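Usgate Bead Patterns

A collection of 1641 bracelet and necklace patterns, written out in plain text so that anyone can read them, print them, or feed them to a script. If you like stringing beads and you also like tidy files, welcome! You are exactly who I had in mind.

What's in it

Every pattern is one row in patterns.csv. A row holds the bead order, the bead sizes in millimeters, the finished length, the kind of cord, and a short note on how the piece closes. Charms and spacers go right in the bead order, in the spot where they get strung, so you can read a row from left to right and thread as you go.

The patterns fall into 11 folders by style. The biggest by far is plain rounds with accents, the sort of thing you can finish in one evening with a single bag of beads. Knotted cord is the smallest and the one I'd most love to see grow (I have a soft spot for it, and my own knots are still pretty lumpy).

How to read a pattern

Letters stand for beads and numbers stand for repeats. So 6D 1G 6D 1C means six dark beads, one gold, six more dark, one charm. Parentheses repeat a whole group. A slash marks the middle of the piece, and you start there if you want both sides to match. I've tried a lot of shorthand over the years and this is the one I can still read with a needle in my teeth.

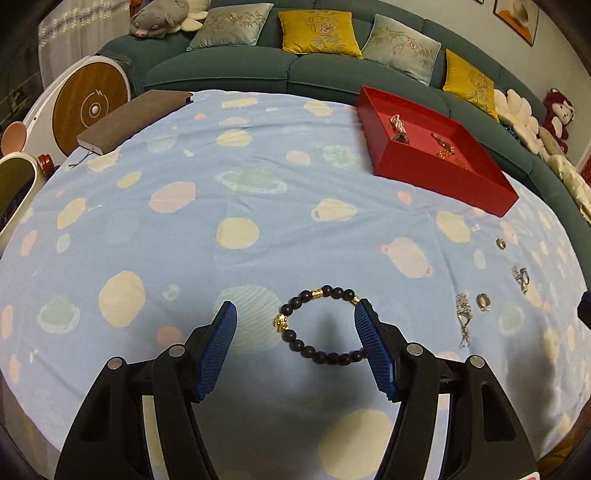
Sizes are always for the bead itself, measured across the hole. Cord length is separate and includes the tail for the knot. If a row has no cord length, the default is 48 centimeters, enough for most wrists with plenty to hold on to while you tie.

Where the patterns came from

Most started in the Prakier notebooks, a stack of club handouts typed up one page at a time. The rest came in through the swap list, and those have been a joy to sort! People send in the loveliest color ideas. Anything with a missing bead count was left out, and patterns that were the same apart from color were merged into one row with a colors field.

Checking

The script check.py adds up bead sizes and compares the total to the finished length. It allows a gap of around 5 percent, and it prints the row ID for anything outside that. Stretch cord rows get a little extra room. Run it before you send in changes, please.

Known problems

Charm widths are patchy. Older rows give only the drop, so the script guesses the width. Seed bead sizes use the old numbering in the Koutsoukos folder and haven't been converted yet. Two-strand pieces are written as two rows with the same ID plus a or b, and some viewers sort them apart.

License

Free to use, change, and share. Sell what you make with them, too. If you reprint the patterns themselves, please credit the Usgate collection.

Next up

Anklets in June, and a first batch of Maltivora weaves after that. Send yours in!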